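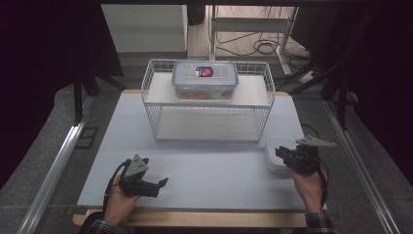
Slide 1: two-shelf wire rack, snap-lid box on top

Talks > Kitchen storage > Speaker notes

Hi everyone, I'm Sille Kragh, and yes, I'm going to talk about food containers for a while (get comfortable!). At Brallow we share one kitchen between 54 people, and before June the cupboards were a total mess.

So, the rack. White wire, open sides, solid top shelf. I love solid shelves, small boxes don't tip over on them! Leftovers go up top where you'll see them. Pause here, ask who has found something scary at the back of a fridge.

Then lids. I'm a snap-lock person, Kadir Demirtaş is a loose-lid person, we've agreed to disagree. Blue rim, tabs on the side, and see-through walls, so even a frosty-looking box lets a bit of orange-red show and you know there's food in there. 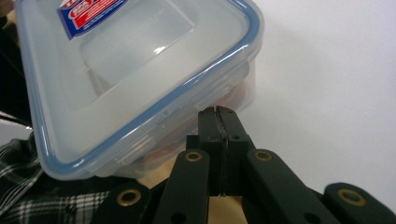

Slide 3: Closing the thing

Press the middle of the lid first, then fold the tabs down. Do opposite sides! If a tab fights you, check the seal for rice. It's nearly always rice. Finance gave us 9 spare lids and I guard them with my life.

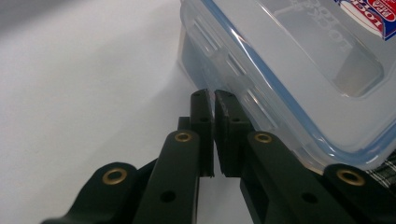
Anyway, back to the rice. Pull the seal out, rinse it, let it dry overnight, and put it back with the flat side down. Tahmineh uses a toothpick for the groove and I've totally stolen that. Questions now, then coffee.

509 views | 56 shares
Contact | Back to top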